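Fivirby Robotics Club forum > Student projects > Sim tabletop sorting

golness_dan
11 Jun 2026
Episode set is at 3,847. The policy still closes early on small items near the plate. Physics runs at 400 Hz, control at 10 Hz. Start pose for the red object:
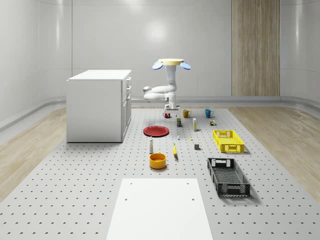

I've left gripper friction at the default. Raising it hid the early close in March and cost us two weeks of tuning.

ollex
Disagree. Default friction is too low for the mugs. Split it per object and rerun the 268 held-out layouts.

golness_dan
Per-object values won't carry over to the hardware. The judges will ask where they came from.

Chelsea Hebden
Before anyone reruns anything, check the crate poses. Poduval's randomizer moves both crates, but the grader reads the drop zone from a fixed frame. My layout has the grey one on the board:

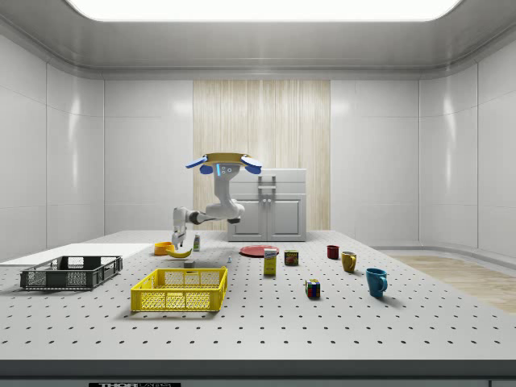 Bowl and banana near the gripper, yellow basket in front.

ollex
Fair, that would skew the place scores. It doesn't explain the early close.

Chelsea Hebden
No. Separate bug. I'd look at the 10 Hz loop first.

golness_dan
Will log finger width at the physics rate and post the traces. Friction stays put until then.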